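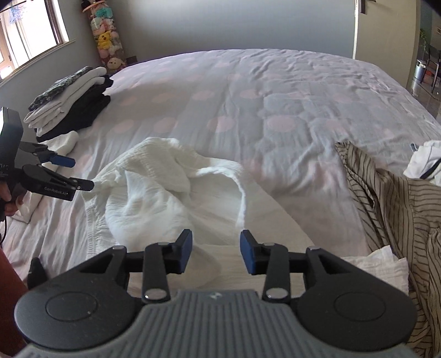

Pink dots on a pale sheet.

I'd been trying to get someone from Gralalier to sit down with me for two months, so when their head of device support finally had a free Friday morning, I cleared everything and made a pot of coffee (she drank most of it, fair enough!).

Gralalier looks after laptops and tablets for small companies, mostly the kind with no IT department and one person who "knows computers." Her biggest customer is Melnychuk, an accounting firm with 70 machines. I asked what she found when she started there.

"A spreadsheet," she said, and laughed. "It was called Laptops New Final, and it listed people who'd left years ago."

They spent the first week just enrolling everything, and that part went better than she expected. The passwords were another story. "We had 11 machines where the only admin account belonged to somebody who'd moved on. You can't push a policy to a laptop you can't get into, so those got wiped and set up from scratch."

I wanted to know about updates, mostly for selfish reasons, as mine always land in the middle of a call. She told me they give people 10 days to pick their own time, and after that the machine restarts overnight. Doesn't anyone complain? "Oh, sure. But they complained a lot more when it was 2 days. That was my idea and it was a bad one."

The tool they run all this on is called Kurkov, which they built in-house after trying a couple of the big names. I said that sounded like a lot of work for a small shop, and she agreed with me faster than I'd expected. "If you have fewer than a few hundred devices, buy something. We built ours because we handle lots of tiny customers and wanted one screen for all of them. The billing part still drives me up the wall."

Next up is Denis, an add-on for loaner tablets that clears each one when it's handed back in. It goes to the first customers in September, and she's still arguing with her team over whether it should wipe the Wi-Fi settings too. She's for keeping them.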